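Dotonano is a word list of small-town table tennis talk, and I'm so happy it finally has a README!

I started it after a September tournament in Onham, where I heard three different words for a ball that clips the net and drops over. The list now has 1427 entries from clubs in Onham, Flindville and Geraghty, and people keep sending more.

## What's in it

- `terms.csv`: one row per word or phrase, with town, meaning and a sample sentence
- `shots.csv`: the 20 shot names that changed most from town to town
- `notes/`: my typed-up notes, typos included

Gear words are my favorite part. Flindville players call a paddle case a "coat," and "put your coat on" means your match is over. In Geraghty the same thing is a "pouch."

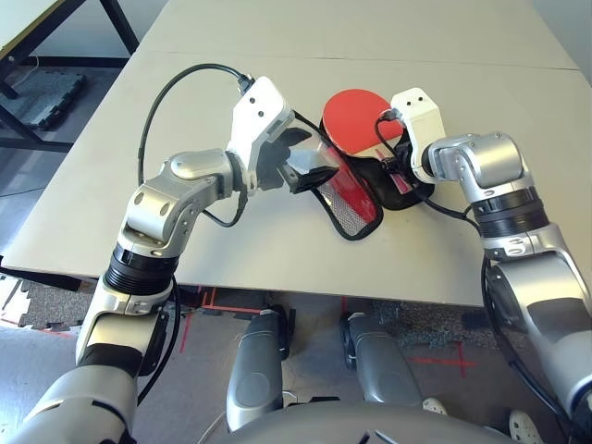
Serve words come next in size, and they get wild. There are 9 entries for a serve that goes long, and "mailing it" shows up in all three towns, so please don't merge those rows! The town column matters more than the spelling.

## Using it

Files are UTF-8 with commas. Empty cells mean I didn't ask, so don't read them as "no such word." Sample sentences are kept the way they were said, grammar and all. A few are pretty salty (filter on `rude` if you're using this with kids).

Miroslava Stasiv cleaned up the Geraghty rows and added stress marks. Huge thanks, they're so much better now.

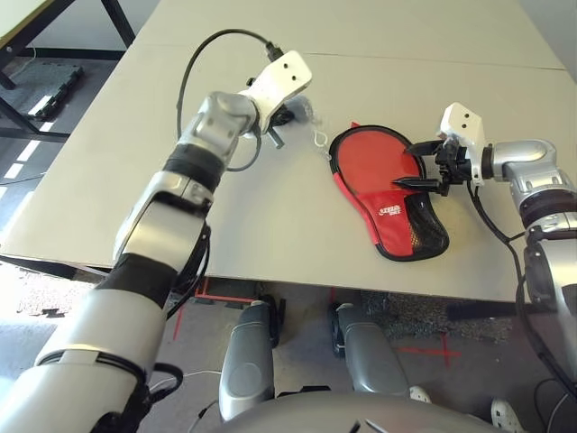 **Can I add words from a town that isn't on the list?**

Please do! Open a pull request with the town name filled in and at least one sample sentence. I'd love to reach 4000 entries.

## Known gaps

- Doubles talk is thin
- Hardly any words from players under 20
- `shots.csv` still has two spellings of "chop-a-lop"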